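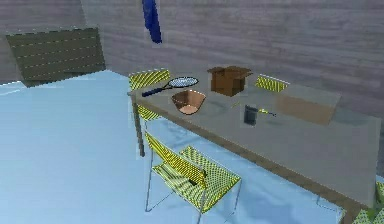 What is a youth hostel? It's a place to stay when you are on holiday, a bit like a hotel, only you share more of it with other people. You might share a bedroom with your family, or with your whole class on a school trip, and everybody shares the kitchen and the big sitting room. Hostels are brilliant for people who like doing things! Some guests come to walk, some come to swim, and some bring a tennis racket like the one lying on the table, with its dark handle and its black rim, and look for somebody to play against. You can make a friend before breakfast.

Where do you sleep?

Mostly in bunk beds. A bunk room at the hostel in Marnudport has 14 beds, seven up and seven down, and every bed has its own little reading lamp and a curtain you can pull across. It's like having a den! Younger children usually have to sleep on the bottom bunk, so ask before you throw your pillow up the ladder. You are given clean sheets when you arrive and you make the bed yourself. Getting the cover over the duvet is the tricky bit (climb inside it, hold two corners and wriggle out backwards).

What do you eat?

In many hostels you can buy breakfast, but lots of families cook their own meals in the shared kitchen. There are shelves for your food and you write your name on the bag. Then you wash up your own pans, dry them and put them back where the next family can find them. On a busy evening you can smell five different suppers at once, and people often let you try theirs.

Some very different hostels

Not every hostel is an ordinary house. On the island of Urnia there is one in an old lighthouse, and the stairs go round and round until you feel quite dizzy. The one in the village of Wi used to be a railway station. Trains stopped coming long ago, but the clock still hangs over the platform and you can eat your sandwiches underneath it.

The highest one we know is the Baditus hut, 1,000 metres up a mountain. There isn't a road, so you have to walk there, and everything you need goes in your rucksack. The hut has a visitors' book, and last November the number of names in it reached 3,873. By then the snow had already come and the hut was closing for the winter.

What should you pack?

Slippers or indoor shoes, a towel, a torch, a water bottle and something to read. A pack of cards is a very good idea for rainy days. If you can't sleep without a particular teddy, bring the teddy! Plenty of people do, and some of them are quite old.

Are there rules?

Yes, a few. Be quiet after bedtime, because the person in the next bunk may be getting up early to climb something. Leave muddy boots by the door. Don't eat food from another person's bag, even if it's chocolate. And if you hear a language you don't know, try asking how to say hello in it.

Posted Wednesday, January 24, 2024 by the Young Travellers page team

Shares: 7 | Comments: 0

Contact us | Back to top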